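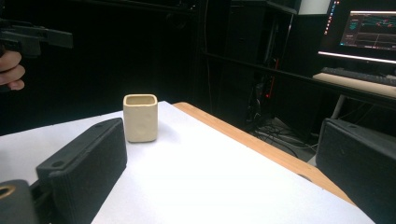 Home | Kitchen | Workshop | Paper & Files | Contact

Getting ready to speak at a statehouse hearing

I've testified on 7 bills now, everything from school lunches to dog licensing, and I still get my papers in a muddle if I don't start at the kitchen table the night before. So clear yourself some room and make a pot of tea!

Print the bill on one side only and punch it for a binder. The last one I read ran to 104 pages (mostly definitions, bless them), and I put a sticky flag on just the parts I meant to talk about. Write the section number on the flag itself, in pencil, so you can use it again.

Type your remarks in big letters, double spaced, and read them out loud with the oven timer set for five minutes. Mine always run over the first time. Cut the thank-yous before you cut your own story, which the members can't get from anyone else.

My neighbor Karabo Zulu keeps her copies in a flat baking tin with a lid, and they come out at the capitol without one bent corner. Pack a sweater too, and a sandwich that doesn't drip. The sign-up sheet is usually by the door.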